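# In favour of the dish rack

I have lived with a dishwasher for 14 years and I would not miss it much if it went. I would miss the rack. It is the piece of kitchen equipment I use most often, and I think it gets treated badly, both by people who design kitchens and by people who write about keeping them tidy.

A wire rack, five plates on their edges, a bowl or two. Most evenings that is the whole job.
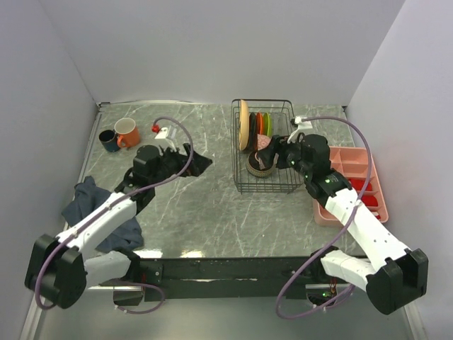
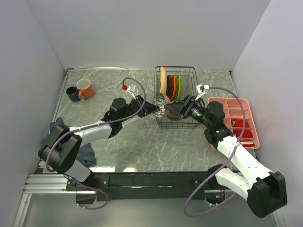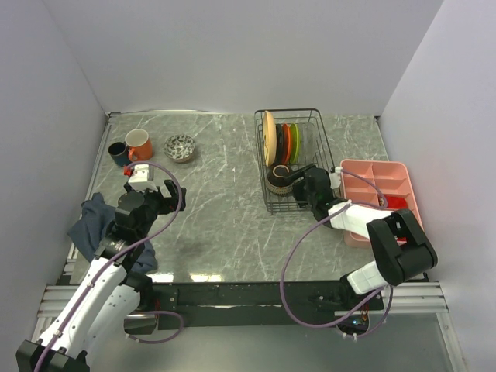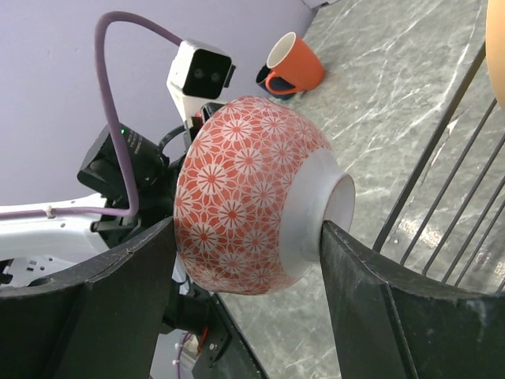

My sister-in-law, Soledad Galindo, had her kitchen done last June by a firm called Pevine. They did good work and the drawers close very softly. But when she asked where the dish rack would go, the designer told her the finished room wasn't drawn with one. There was a dishwasher, and there was a deep drawer for plates, and the worktop was to be kept clear. She kept it clear for a month. Then she bought a rack from Dramani, the hardware shop behind the bus station, and it has been by her sink ever since.

I hear the same thing from the tidy-house side. The advice is always that nothing should live on the worktop. Wash, dry, put away, wipe down. A rack with dishes in it counts as a job half done, and if guests are coming you are meant to hide it in the cupboard with the cleaning sprays.

I disagree with this. A plate in a rack is finished. It has been washed and it is drying, and it needs nothing more from me until I want to eat off it. If I dry it with a tea towel, the towel is damp by the fourth plate and by the end I am moving water from one thing to another. Then the towel needs washing too. My mother dried everything by hand and went through a towel a day. I don't think her plates were cleaner than mine.

There is a case on the other side and I will put it fairly. Wendelin Stöckli, who had the flat below mine for years, thought racks were dirty things. He was right about a lot of them. The tray underneath collects water, the water goes cloudy, and most people don't look at it until it smells. The feet leave marks. He dried and put away after every meal, and his kitchen was a pleasure to stand in. But he lived alone and owned two plates. I have four people eating at different times and I am not going to stand there with a towel at a quarter past ten at night.

The tray can be dealt with. I empty mine in the morning while the kettle boils and scrub it when I do the sink. It takes less time than drying one saucepan.

The loading matters more than the rack does, and on this I am stricter than my family would like. Plates go in first, on edge, one to a slot, all facing the same way. If two share a slot they stay wet between them. Bowls go in after the plates. A bowl put down flat the right way up is a cup of water by morning, and a bowl flat on its face on a solid tray steams up inside and smells of the sink. It wants to lean. If the wires allow it I set it on its side, more or less, with the rim low enough to drip. The foot ring is the part people forget. On a deep bowl turned upside down, the ring holds a little pool of its own, and you find it when you turn the bowl over and it runs down your sleeve.

Mugs I keep out of the rack altogether. They take up the room of two plates each and they get used again within the hour. Ours stand on the worktop, and a cloth lies about near them, usually in a heap. I have been told to fold it. A cloth that is going to be picked up again in five minutes doesn't need folding.

I also don't see the sense in matching sets, as far as the rack goes. We had a white set from Etska, a wedding present, and over the years it went down to three plates and a gravy boat. What replaced it came in ones and twos from the market at Billodholm, in whatever colours were on the table. My younger son always wants the same plate, and he can find it in the rack himself without pulling the others out. With the white set he had to ask.

Then there is price. Pevine's brochure had a drainer let into the worktop, with grooves cut in the stone, for 165 on top of the sink. Xóchitl Alvarado at work has one and says it's fine for glasses. But grooves don't hold a plate up. It has to be propped against something, and she props hers against a rack. The rack she uses was cheaper than the grooves by a long way, and if she moves house she can take it with her.

I'd ask two things of anyone planning a kitchen. Leave 44 centimetres of worktop beside the sink, on whichever side you don't use for chopping. And don't put a wall cupboard so low over it that a dinner plate can't be lifted straight up and out. I have cooked in a holiday flat where every plate had to come out at a slant, and we chipped one on the second night.

Mine needs replacing soon, as the coating has gone at two of the corners and there is rust under it. I'll get the same again if Dramani still stock it.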